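Community > Talks and Notes > Water at Home

Keeping Water at Home: speaker notes
Besdale Neighbors' Evening, 9/21/19
Ama Sulemana

3 comments | 51 shares

Start slow. Let people sit down and find their glasses. Say thank you to Guoqing Tang for opening up and for putting the heat on, and to everybody who came out on a night when they could have stayed on the couch.

Open with the July outage. Ask who remembers it (hands will go up, let them laugh and grumble for a minute). Our street was off for two days and part of a third, and I had half a kettle of water and a bag of lemons. I had always thought of myself as a prepared kind of person, I own three flashlights, and there I was brushing my teeth with club soda. Tell the bit about the dog if the room is friendly.

Then the main number. A gallon a day for each person is the usual rule, and it covers drinking and a little cooking and a quick wash of the face and hands. Say it twice. A family of four going by that rule would get through 1460 gallons in a year, and I like to mention it only so that the 12 gallons you need for three days sounds as small as it is! Pets are extra. So is anybody nursing a baby, or anybody who takes pills with a full glass, and please don't forget the grandmother who comes to stay every weekend. 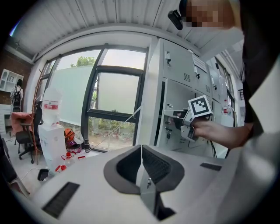
Over by the lockers.

Where to keep it. I get asked this more than anything else. People hear "store water" and picture a basement with steel shelves, and most of us in Besdale don't have a basement. Under the bed is fine. The bottom of the coat closet is fine. Woo-jin Ra keeps hers behind the couch with a cloth over it and a lamp on top, and I sat next to that lamp for a whole evening before I found out. What you want is somewhere cool and dark, away from the paint cans and the gasoline, and low down. Water is heavy, a little over eight pounds to the gallon, and I don't want to hear of anyone putting it on top of the refrigerator.

Pause here. Somebody always asks about the garage. Garages are all right in spring and fall, but they get hot in summer and some freeze in winter, so leave room at the top of the container and don't make it your only spot.

Containers. Store-bought and sealed is the easy way, and if that's all you do, good, go home happy. If you fill your own, use something made for food or drink with a lid that screws down tight. Milk jugs are no good, they're hard to get really clean and they go brittle – I lost one all over the hall rug. Wash with dish soap, rinse well, fill from the tap, and write the day on a piece of tape. I change mine every six months when the clocks change, and the old water goes on the tomatoes or down the toilet tank.
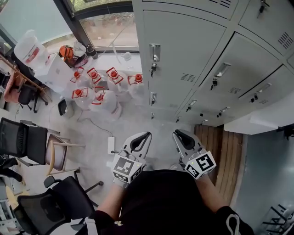
Think about who's going to lift it, too. Five gallons is more than 40 pounds, and I can't pour from that without soaking my shoes. Kwadwo Acheampong made this point last year and he was right, so give him the credit: buy the size that the smallest grown-up in your house can carry to the sink. A handle helps. A little spigot helps even more, if you can find one that doesn't drip.

Hand around the sheet now, before the part on boiling, or they'll all be reading while I talk.

Boiling. If the town says boil, bring it to a full rolling boil for one minute, let it cool with the lid on, and use that for drinking, teeth, ice, coffee and the baby's bottles. Remind them about the ice maker. Everyone forgets the ice maker, me included.
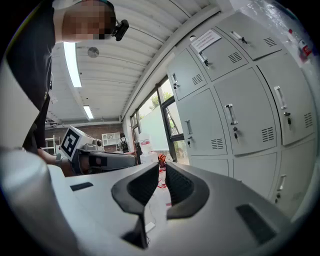 Neighbors. This is the part I care most about, so don't rush it even if we're running over. Pick two doors near yours and ask them tonight or tomorrow whether they have any water put by. Etornam Lamptey did this on Notberg Lane, and one of the people he knocked for couldn't have carried a jug up her steps. Now her water lives inside his front door and he has her spare key.

Questions, then the cookies. Spare sheets are on the chair by the door. Remember to take the kettle home.

Recent in Talks and Notes
- Cleaning Your Gutters Before the Leaves Come Down
- What We Learned from the Grumton Road Flood
- First Aid 101 for Parents and Sitters
- Reading Your Water Bill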